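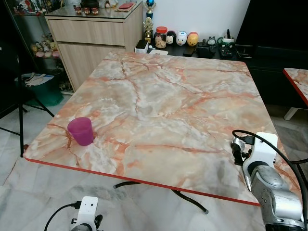
Ekbridge table-setting cell: setup and upkeep notes

Maintained by Taner Yaman. Arm repairs and spares: Cletus Esposito.

What this covers

These notes go with the Ekbridge recordings, release 4. They cover how the two-arm unit is placed, checked before a session and kept running. The file format and the label list are in a separate document in the same folder.

The release has 1,216 episodes. All of them use household tableware on folding tables in a furnished living room. Each episode is one short task, such as putting a bowl on a plate or laying a piece of cutlery beside it.

Hardware

- Two arms on one base, each with a two-finger gripper and a small camera housing at the wrist
- One head camera, looking down at the table
- Charpentier base controller, firmware as shipped
- Vilico recording software on the operator's laptop

The left and right grippers take the same fingers, but the wrist cables are different lengths. The longer one goes on the right. Swapping them will work for a few minutes and then pull the connector out of the housing.

Placing the unit

1. Put up the work table and lock all the legs. Push down on each corner. If it rocks, turn the table a quarter and try again before you reach for packing.

2. Bring the base up until the front edge of the table shows in the lower part of the head view. The whole top does not need to be in view, but the area where the tableware goes does.

3. Park both arms low, clear of the edge. Check that the cables hang in open loops and that neither is caught under a joint. Keep them off the tabletop as far as you can - a slack loop will drag a light cup along with it.

4. Set out the tableware for the first task. Steel bowls reflect the ceiling lights, so look at the head view and at both wrist views before fixing the exposure. Leave it fixed for the rest of the session.

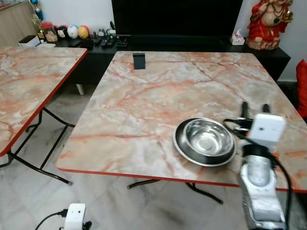

5. Home both arms, right first. The controller should report ready within 34 seconds. If it takes longer, power down at the base and start again.

6. Run the open and close test on each gripper with nothing in it.

Grip check with cutlery

Forks and spoons show up worn pads sooner than bowls or cups do. Do this check at the start of every session and again after changing a pad.

- Close the right gripper on a spoon handle with the spoon upright, bowl end up.
- Raise it clear of the table and hold for a slow count of ten.
- Turn the wrist a little each way. The spoon may lean but must not slide.
- Repeat on the left.

If the spoon slides, wipe the pads with a dry cloth and try once more. If it slides again, change both pads on that gripper. Do not raise the grip force to get round it. We did that in March and bent a finger link.
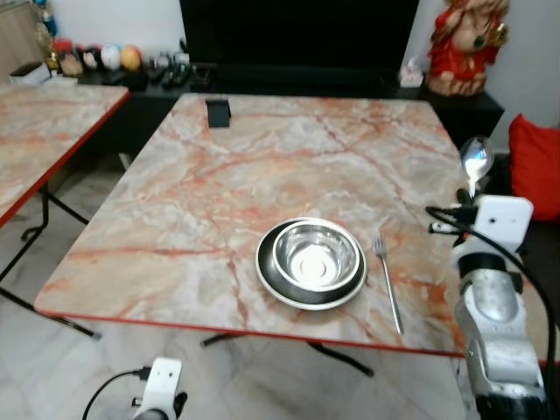 Routine care

Pads last some 700 episodes on cutlery tasks, longer on cups. Write the change in the log with the episode number.

Wrist cables: look for whitening or flat spots where the loop leaves the housing. Replace at the first sign. Spares come from Rorngate and are slow to arrive, so tell Cletus when you take the last one.

Lenses: blower first, then a lens cloth. No spray.

Known faults

- Right wrist view freezes but the arm still moves. Reseat the connector at the housing end. Episodes with a frozen view are marked in the index and should be left out of training.
- Left gripper reports closed when it is open. Home the left arm again.
- Arm drifts down while parked. Stop using it and log the joint number.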